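I met Aparecida Falcão at her kitchen table in Clultonton, where she plans suppers for a cooking club of 10 families. I wanted her secrets for picky eaters, and she laughed at me before I'd even sat down.

"Secrets! I have a freezer and a timer," she said. "You put one thing on the plate they already like, then you hush."

She means it about the hushing. Her grandson once went 6 weeks on rice and ketchup — she kept serving beans right next to it and talked about soccer.
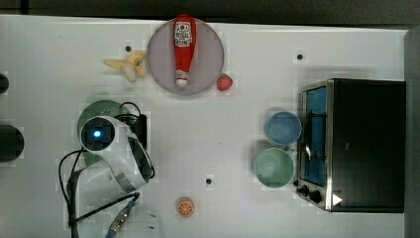 ## "Let them play first"

Aparecida is big on pretend food, the strawberries and bananas and all that. Kids who serve you a toy lunch get chatty about the real one, she told me, and I believe her (my own daughter ran a very strict cafe last August).

"They make you eat everything," she said. "And then they want to know what you thought of it!"
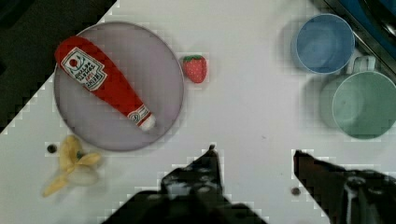

I asked what she does when supper flops anyway. She still remembers the fish stew, and so does her neighbor Nivaldo Lopes, who had wandered in for coffee by then.

"I liked the stew," he said.

"You had toast," she said.

They argued about that for a good while — I got a second cup and a bag of frozen cheese bread to take home. Bake it at 400, she says, and don't open the oven door.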